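Many offices in our town took away the desks with names on them last year, and now they call this freedom. I want to argue a little against it. I work in the accounts department of Meslow, where we are 36 people, and since May we have only shared tables.

The idea came from a consultant, and on paper it is a good idea. Every evening you must leave your table clean. Your papers go into a locker, your cup goes home with you, and in the morning you choose a new place. The company saves rent, and we are supposed to meet new colleagues.

I did meet them, I have to admit this. For two weeks I sat beside Precious Du Plessis from the contracts team, and I learned more about our contracts than in three years before. But after these two weeks she found a place near the window on the other floor, and now I must write her an email again.
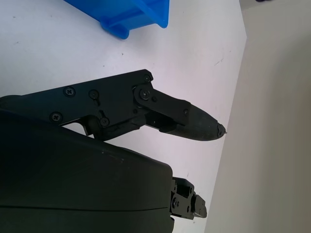 What I miss is difficult to explain to a manager. At my old desk there was a calendar from my sister, a dictionary with a broken back and a small stone from the beach. They had no use for my work. Still, when I came in on a bad morning, they told me that I had been there yesterday and that somebody expected me today. A clean table does not say this. It is polite to everyone in the same way, like a hotel.

My colleague Shireen Pretorius sees it differently. She says that people with their own desk collect old paper and old quarrels, and that both are healthier in the bin. Maybe she is right about the paper. When I emptied my drawers I found 14 pens which did not write, and a warranty for a printer we no longer had.

But I notice that the people who praise shared tables most are often the ones who keep a room with a door. Our director still has his family photographs — I saw them last week, all in silver. I do not blame him for it. I only ask that the rest of us get one shelf each, with a name on it, where a stone can stay overnight. I have written this proposal to him and he has promised to read it after his holiday.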